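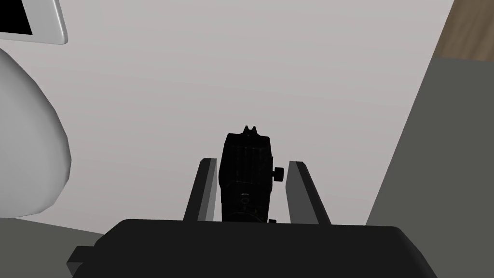
Reports of a split are false and both members of Gara remain committed to the group, a statement released through Kwofie Management said on 23rd July, after a week of speculation over the pair's absence from their own album launch.

1341 shares | 300 comments

The pop duo had been expected at the Pammont Theatre for the launch of their third album, Clillusex, but neither singer attended. Guests were shown the video for the first single and were informed late in the evening that the planned performance would not go ahead. Several entertainment websites subsequently reported that the two had argued during rehearsals and were travelling separately.

The statement described those reports as "without foundation". It attributed the cancellation to a throat infection suffered by one of the singers and said that a decision had been taken, on medical advice, to rest her voice ahead of the national tour. Her bandmate had chosen not to appear alone.

"They are friends first and colleagues second, and they spent the evening of the launch at home together watching television," the statement continued. "Any suggestion that they are no longer on speaking terms is hurtful to them and to their families."

Management declined to answer further questions about the duo's private lives, including the reported engagement of one member to an actor with whom she was seen at the theatre's winter gala.

The Pammont Theatre confirmed that all 3583 holders of launch tickets would be offered a full refund or priority booking for the tour. Patrons who purchased at the box office are requested to present their original ticket. Online purchases will be refunded to the card used, and no application is necessary.

The tour comprises 10 dates and will open in Brisbane, with further performances in Newcastle, Canberra, Hobart and Adelaide. No changes to the schedule have been announced. The theatre said it was in discussions with management regarding an additional evening at the venue, although no date had been settled.

Clillusex is the duo's first release since January, when a charity recording made with a children's choir was issued. The album was delayed on two occasions while several tracks were re-recorded, a matter which also prompted rumours at the time. The programme for the tour is expected to favour the new material, with a short acoustic section in the second half.

Related items
Pammont Theatre announces spring program
Gara to record Christmas special
Box office hours: changes for school holidays
Choir single raises funds for country hospitals

Contact the newsroom | Copyright | Back to top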